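Drestow Opens Second Recording Floor for Cloth-Handling Examples

Flunard learning system to be trained on folding and lifting work done by people with hand-held grippers

BUMAU, May – Drestow has opened a second recording floor at its Bumau site, where staff record everyday handling of cloth for use in training Flunard, the company's learning system for robot arms. The floor began regular shifts on Wednesday.

Flunard learns from recorded examples of a task carried out by a person. The operator works with a gripper in each hand, and the recordings are later used to train the software that controls a robot's arms. The first set of tasks on the new floor covers picking up, spreading, folding and stacking cloths of different sizes and weights. Towels, napkins, pillowcases and bed linen are all on the task list. 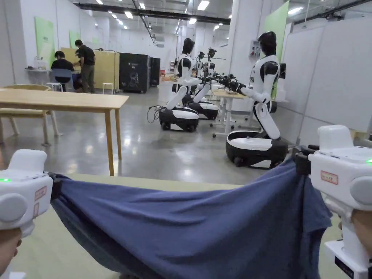 Cloth was chosen as the first subject on the new floor after a trial in which Flunard did well with boxes and bottles and poorly with anything soft. A rigid part keeps its shape when it is picked up. A dishcloth does not, and the system has to learn how to find an edge or a corner again after it has moved. Operators are asked to work at their normal pace and to leave their mistakes in. For two-handed tasks they take one end of the cloth in each gripper, as with the dark blue one held over the green table, and the sag in the middle is part of what the software has to deal with. If a corner slips, the operator picks it up again and carries on, and the recording is kept.

So far the cloth set holds 493 accepted recordings. Each one is checked by a reviewer before it goes into training. Recordings are rejected when the start or end of the task is missing, when the two grippers fall out of step in the data, or when the cloth is out of view for too long. A dropped cloth is not a reason for rejection.

"We had been tidying up our examples too much," said Tineke Dekker, head of data collection at Drestow. "The system had seen a lot of perfect folds and hardly any recoveries. When a fold went wrong, it had nothing to go on. Now we keep the whole attempt."

Operators work in blocks of 90 minutes, then change to another task or move to review. New operators get two days of training before their recordings are counted. The training covers grip, pace, and how to start and end a task so that the reviewer can tell where one example stops and the next begins. No background in robotics is needed, and several of the current operators came from laundry and hotel work.

The cloths themselves are replaced on a schedule. Cotton softens with repeated handling, and the company wants stiff new fabric and worn fabric both represented. Lighting and table height are also varied from one block to the next.
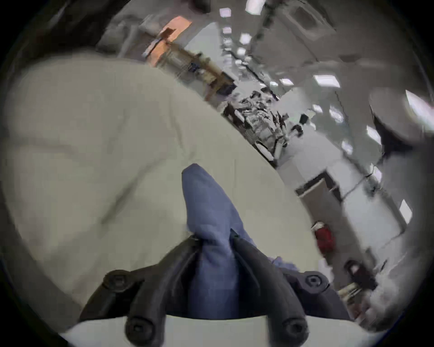 Among the first outside users of the cloth set is the linen service Van Hecke, which plans to test Flunard on sorting and folding small items. Dekker said the test would start with napkins and hand towels, and that fitted sheets would have to wait. Van Hecke said in a written comment that it wanted to see how the system coped with mixed loads before making any decision on wider use, and that speed mattered less to it at this stage than the number of items left for staff to redo.

Drestow plans to add clothing to the task list once the household linen set is complete. Shirts will come first, followed by trousers and socks. The company is also preparing a guide for customers who want to record examples at their own sites, covering table setup, operator training and the review rules used in Bumau.

The first recording floor stays in use for rigid items, including boxes, bottles and trays.

About Drestow

Drestow develops software for robot arms used in handling and sorting. Its Flunard learning system is trained on examples recorded by people.

Contact: Press office, Drestow, Bumau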